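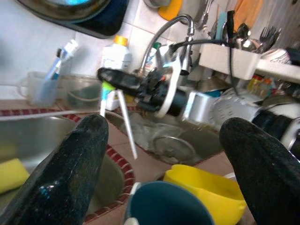
4/9/21

Walked the long way to Osside this morning, past the allotments, and I'm so glad I did – the plum trees have come out at last, after sulking all through March. I sat on the wall for a good 20 minutes and let my tea go cold in the flask. Home by lunch, then finally wrote to the seed people at Landby about the beans (75 ordered, 43 in the packet!). Soup tonight, and early to bed with my library book, I think.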